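The Sartori Hearing

The Office of Fiscal Review convened its winter hearing on 12 Jan 2020, in the annex of the Sartori county building. Tullio Pace, Deputy Examiner, presided. The single item on the agenda was the Plusen levy, under which the towns of Elta and Sekine had agreed to share the cost of one water main.

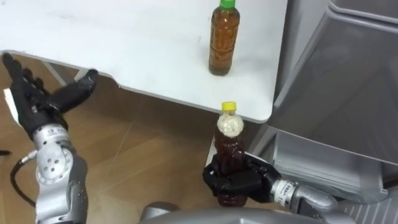
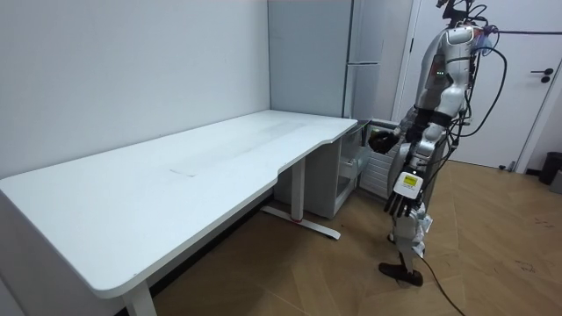
A white tabletop appears in both views.

What was the Plusen levy meant to pay for?

The levy was meant to pay for the repair of the main between Elta and Sekine, with each town contributing according to the number of households it served.

Mr. Pace read this answer into the record in the same even tone he had used for the roll. The petitioner, Pei-shan Yuen, had represented Elta before the Office for 22 years and did not look up from her papers until he had finished.

"The petitioner requests that the household figure be corrected," she said.

"The figure was certified in April."

"It was certified at 2000. The town has nearly 300 fewer. The mill houses were closed, and the families in them moved across the river to Sekine."

Mr. Pace turned to the schedule of assessments. He had been born in one of the mill houses, a fact that appeared nowhere in the file and that he was not obliged to disclose, the house having passed out of his family long before. He found the street listed on page 12. Every address was marked as occupied and in good standing.

"Does the petitioner have evidence of the closures?"

Ms. Yuen submitted a bundle of final water bills. Each had been paid in full. Several bore notes in the margin, addressed to the clerk, giving the new address and asking that the garden tap be shut off before the frost.

The clerk stamped the bundle and passed it to the bench. Mr. Pace read the notes in order. The hearing rules set no limit on the time an examiner might take with an exhibit, and no objection was raised.

"The schedule will be returned for correction," he said at last. "Sekine will be notified of its revised share."

"And the street, sir? Is it to be struck from the schedule?"

He considered the page again.

"Leave the street," said Mr. Pace. "Enter the houses as vacant."

The clerk wrote it down, and the Office adjourned.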